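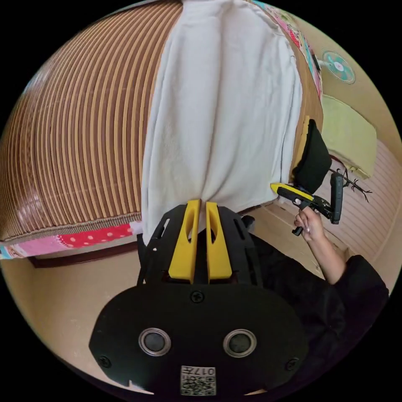

Towel work with the hand-held grippers in a bedroom.

Research > Interviews > Home manipulation

News Projects People Contact

The Metow project at Bremmont teaches robots to handle cloth using grippers that people carry by hand. Its lead researcher said the team recorded 2802 towel demonstrations in June, short of a planned 3000.

"We dropped the takes where the cloth left the view," she said. "Real bedrooms are cramped, and the hem gets lost behind a sleeve or a fold."
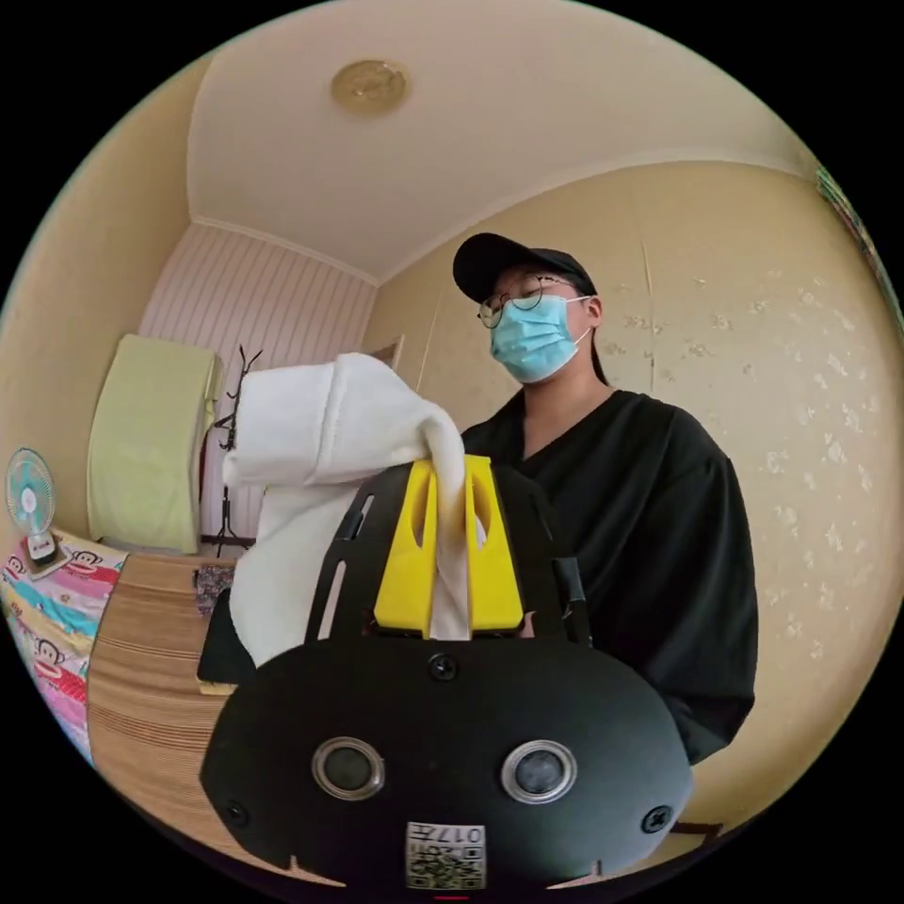 Policies trained on the full set finished 76 percent of folds. She puts most of the failures down to the first pinch. "If the fingers take 2 layers when they should take one, the rest goes wrong."

The next round will cover pillowcases.

We use cookies to remember your settings. Accept | Decline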